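March 2022
Minutes by Marleny Condori

Packet rack project, second progress meeting

Numbers first, as they are good! We now have 996 recorded runs of the rack task. Of those, 739 passed review, and 492 are already labeled and loaded for training. At the November meeting we had 40 in total, so thanks to everyone who put in hours at the desk.

Dakent runs. The new start positions are in use and the examples are far more varied. Agreed to keep them.

Labels. Wurkorach wants "slip" and "miss" marked separately. Some discussion – a slip still teaches the grasp, a miss mostly teaches the approach. Agreed to split them from the next batch on. Marleny to update the label sheet.

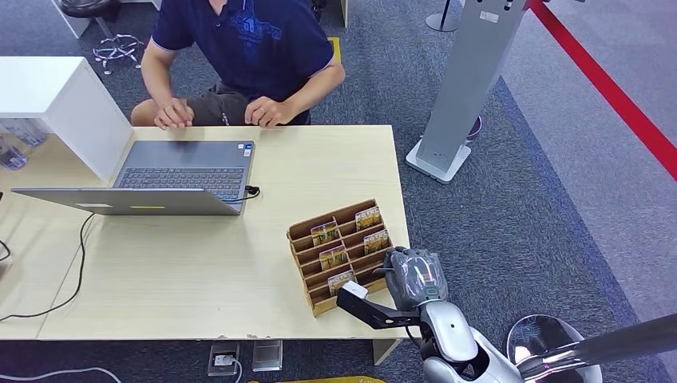 Rack task. The model trained on the first batch does well on the top rows and gets shaky lower down, so the next batch will lean toward the low slots. We want plenty of approaches like this one, with the white tip coming in right beside the lowest front slots and the rack set at an angle on the desk. Skiltmont asked for more packet layouts too, including half-empty rows. Everyone liked that idea.

Lefèvre review. Two reviewers per run is slow but the agreement is excellent. Keep for now, look again after the next batch.

Actions
Marleny – label sheet, list of packet layouts
Skiltmont – low slot runs
Wurkorach – recheck the runs that failed review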